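Search posts
Search
Clear

Posted in February by Aebischer

OK so month one of the no-takeout thing is done and I have thoughts

I figured I'd save maybe 100 bucks. Nope, way more! Most of it was late night noodles - I don't even remember ordering half of them

Best cheap dinner so far is lentils with a fried egg on top. My sister says that's sad. She had seconds
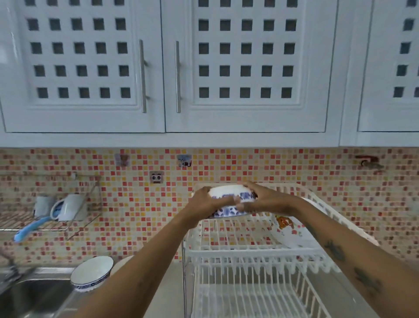 Second best is the cabbage soup, which gets better on day three and then very much worse on day five

Still buying coffee out though. I'm not a monk

Next month I'm trying bread. Send me your easiest recipe, and please no starters - I can't keep a fern alive

Recent posts
Is the Wedov slow cooker worth it?
Freezer clean-out, part two
Rice, ranked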